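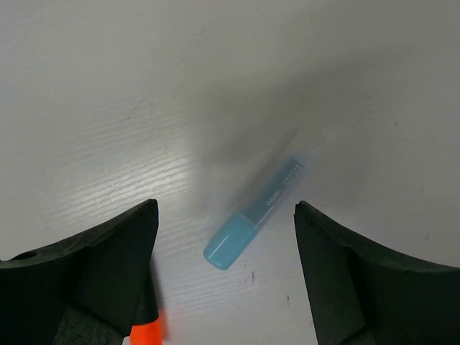
Desk tray

A desk tray, also called a desk organiser or stationery tray, is a shallow open container used to keep pens, adhesives and other small supplies in order on a table or in a drawer. Most are rectangular, with raised outer walls and fixed or removable dividers. The term is sometimes applied to stacking trays for paper, which are treated separately.

Construction

Modern desk trays are mostly moulded in plastic in a single piece, although wood, pressed metal and card are also used. Dividers may reach the full height of the wall or stand only as low ridges on the floor of the tray. The Bitar pattern, common in school supply catalogues, has walls 8 cm high and comes in clear and tinted versions. Glossy plastic is easily wiped but shows scratches; matte finishes hide wear and tend to hold ink stains.

Compartments and contents

Compartments are usually of unequal size. Narrow ones suit pens, markers and glue sticks, which may be laid diagonally where the compartment is shorter than the item. Squarer ones take tins, rolls of tape and boxes of clips.
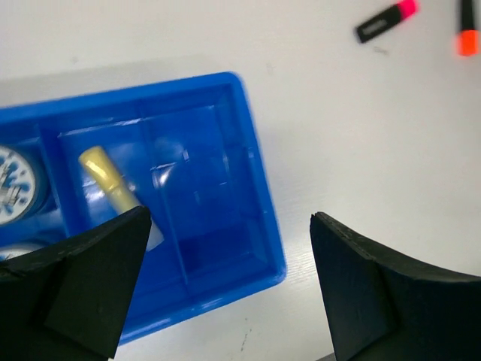
Round tins are generally stored flat with the lid facing up, so that any label or printed design can be read without lifting them. A larger compartment is often left free for items in daily use – scissors, a ruler, a notebook – or for things waiting to be sorted. Highlighters are best laid on their sides with the cap pressed fully home, as are most felt-tipped markers.

Use in schools and offices

In shared rooms one tray commonly serves a whole table. The primary school at Gemesau adopted trays of 2 colours in place of individual pencil cases, blue for writing materials and green for craft supplies, and issued 20 to its classrooms, with 21 held in store. The Clondetti office guide, revised in November 2022, advises placing the tray to one side of the work surface, leaving the middle clear.
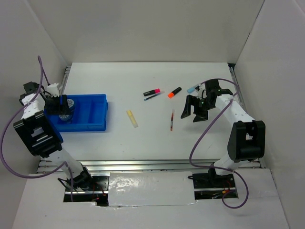 A blue divided tray on the left side of a white table.

Care

Plastic trays may be washed by hand in warm water with mild soap. Dried glue can normally be lifted from the floor of a compartment with a blunt scraper. Strong solvents cloud clear plastic and are not recommended by Plenia, whose trays carry a warning to this effect on the underside.

See also

Pencil case
Drawer divider
Letter tray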